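How a Hand-Held Gripper Picks Things Up

By Felista Magesa. Workshop pages for young makers.
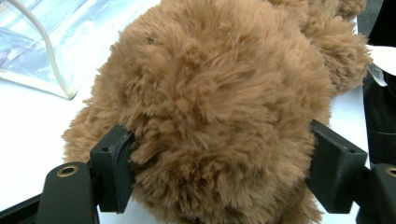

Your own hand is very good at its job. You can pick up an egg, a hammer or a sock without stopping to work out how. A machine has none of that skill to begin with. Somebody has to build it a hand, and then somebody has to find out what that hand can do.

This page explains how a simple gripper works. We are building one at the Laing workshop, which is a shared workshop. That means people pay a little each month to use the benches and tools. Our gripper is called Girach. It has two fingers and a handle, and a person holds it and moves it.

Is it a robot?

Not yet. A robot needs a way to sense what is going on, a way to decide what to do, and a way to move. Girach can open and close, but a person does the sensing and the deciding. You could call it a robot's hand that has not been given a robot.

It makes sense to start with the hand. If the fingers are the wrong shape, a clever computer will not put that right. When a person is holding the gripper, they can feel when something is going wrong and change it the same afternoon.

Two fingers

People have four fingers and a thumb on each hand. Many grippers have only two fingers. They face each other and move together, a bit like your thumb and first finger when you pick up a coin.

Two fingers are easier to build than five. There are fewer parts to make and fewer parts to break. You lose some things, though. A gripper with two fingers cannot tie a shoelace or turn a pencil round to use the rubber on the other end. It can pick up, carry and put down, and a great deal of useful work is made of those three jobs.

The finger on each side is a separate piece from the arm behind it. We did this on purpose. The finger is the part we change most often, and it is a nuisance to make a whole new arm each time. With a separate finger you undo the screw, lift off the old one and put on the new one.

Joints and bushings

Where one part turns against another, there is a pin going through a hole. If you push a metal pin through a hole in a softer part and move it back and forth, the hole slowly gets bigger. Then the part starts to wobble. You may have seen this on an old toy with a loose arm or leg.

To stop it, builders line the hole with a small metal ring or tube called a bushing. The pin rubs on the bushing, and the softer part stays the same shape. If the bushing wears out, you can push it out and press in another. Brass is often used because it is hard enough to last but smooth enough to slide well.

Grip is made of two things

When you hold something up, what stops it falling?

The first thing is the squeeze. Your fingers push inwards from both sides.

The second thing is friction. Friction is the force that makes it hard for one surface to slide over another. Rubber boots on a dry pavement have a lot of friction. Socks on a polished floor have very little.

The two work together. If there is a lot of friction, you only need a gentle squeeze. If there is not much friction, you have to squeeze harder. This is why a bar of soap shoots out of your hand in the bath. The soap is slippery, so you squeeze harder, and the squeeze pushes on the rounded edge until off it goes.

Why soft things are difficult

You might think a hard object would be the difficult one. Hard objects can be awkward if they are smooth or heavy, but they have one big advantage, which is that they stay the same shape. A wooden block is the same width before you squeeze it and while you are squeezing it.

A furry toy is different. The outside of it is fur, and there is a lot of air between the hairs. When the fingers close they meet the fur first. The fur bends and flattens. After that they reach the cloth, and behind the cloth is the stuffing, which squashes as well. So where does the toy begin? A person knows without thinking. A machine that measures only how far its fingers have closed may stop too soon, with nothing but fur in its grip.

Long fur also hides the fingers. It wraps over the edges, so it is hard to see how much of the toy you have caught. Hairs can find their way into joints too. Check the joints after working with anything shaggy, and pull out any hairs with tweezers.

Soft things do have one point in their favour. They fill in the gaps. A hard ball touches a flat finger at one tiny spot. A soft toy spreads out against the finger and touches it over a large area, so it is less likely to roll or spin.

The shape of the finger

Our first fingers were flat, like two rulers. They worked well on boxes and badly on nearly everything else. Round things rolled out at the front and soft things bulged out underneath.

The next set had an angled face and a small lip. A lip is a raised edge, like the edge of a tray. When something starts to slip, it meets the lip and has a harder time getting past. The lip must not be too tall, or it will stop the fingers from closing on thin things such as card.

Some of our members wanted to stick rubber on the fingers. Rubber adds friction, but it also picks up dust and fluff, and then it is not so grippy any more. We have left it off for the time being.

How we test it

A test is only useful if you do it the same way every time. These are our steps.

Put the object on the table and leave it how it lands.
Open the fingers wider than the object.
Lower the gripper so that one finger is on each side.
Close the fingers until the object stops moving.
Lift it straight up and hold it for 15 seconds.
Put it down and let go.
Write down what happened.

We do this 30 times with each object. That sounds like a lot, and it is a bit dull, but a single go tells you very little. You might have been lucky, or you might have been thinking of something else.

The notebook has a column headed "slipped", a column headed "dropped" and a column headed "let go badly". The last one is for when the fingers open but the object stays stuck to one of them. Fur and wool can do this. Putting down is half of the job, and it is easy to forget to test it.

From a hand to a robot

Later on we want to fit the same fingers to a robot arm. The arm we have in mind is a kit called the Brudard, and it has been sitting in its box on the top shelf since June. Before the arm can do anything useful it will need a motor to close the fingers, and a way to tell how hard they are pressing.

One way is to watch the motor. When the fingers meet something, the motor has to work harder and uses more electricity. A small computer can measure that and say "stop closing now". With a block the change is sudden and easy to spot. With a stuffed toy it creeps up little by little, and the computer has to be told how much is enough. Nobody can guess that number well. You find it by trying.

Try it yourself

You can learn a lot about grippers with 2 wooden spoons. Ask a grown-up before you borrow them.

Hold one spoon in each hand, with the backs of the spoons facing each other. Now pick things up between them. Try a sponge, an orange, a soft toy, a book and a sock. Do not try anything made of glass.

While you are doing it, think about these questions. Which object needed the hardest squeeze? Which one turned round as you lifted it? Was it better to hold the toy by its middle or near one end?

Next, wrap a thick elastic band round each spoon and try again. The elastic band adds friction. See whether you can use a gentler squeeze than before.

Looking after fingers – yours, I mean

Anything that closes can pinch. Keep your own fingers out of the space between the gripper's fingers, and away from the joints as well. If long hair can reach the joints, tie it back. When a motor is fitted, switch the power off before you touch the fingers or try to free something that is stuck.

Words on this page

Bushing: a ring or tube that lines a hole so that the hole does not wear away.
Friction: the force that makes it hard for surfaces to slide over each other.
Gripper: the part of a machine that takes hold of things.
Joint: a place where two parts meet and can move.
Lip: a raised edge.

The next page in this set is about motors. It uses the Histavus motor board, so if your workshop has one, charge its battery pack first. It takes 2 hours.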